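Kultosora Shared Kitchen — minutes, December

Start 6:40 pm. Felicidad Quiambao taking notes, sorry for spelling.

Last minutes ok'd, no changes.

Money. 481 in the kitty after the gas bill. Nautiyal deposit still not back, Modupe to call agian.

Cupboards. Sort through finished except top shelf over the sink. 43 lids, 2 of them fit anything. Lids go to the swap table, whatever is left after New Year goes out. Chipped plates — out, agreed.

Pravidero order. Soup ladles came, wrong length. Send back or keep? Keep.

Bowls. Long one. Blue plastic ones to stay out on the wooden table for serving, small ones on the left, the large one up on the gray metal stand. Yellow bowl stays near the plant, not for hot food. Stand to be wiped after every supper, crumbs get in the top.

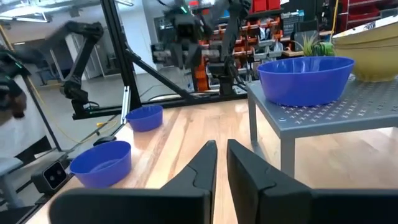 Modupe Eze said the small blue bowls should be stacked at night or people just leave teaspoons in them, and could we please stop putting them away damp. Agreed, stack at night. Drying rack first.

Cilutby supper. Around 93 expected, two sittings. Need more big bowls, ask upstairs. Rice pot to be borrowed — Felicidad.

AOB. Fridge door seal again. Tea towels, take some home and wash them pls.

Closed 7:55. Next one in January, time to be confirmed.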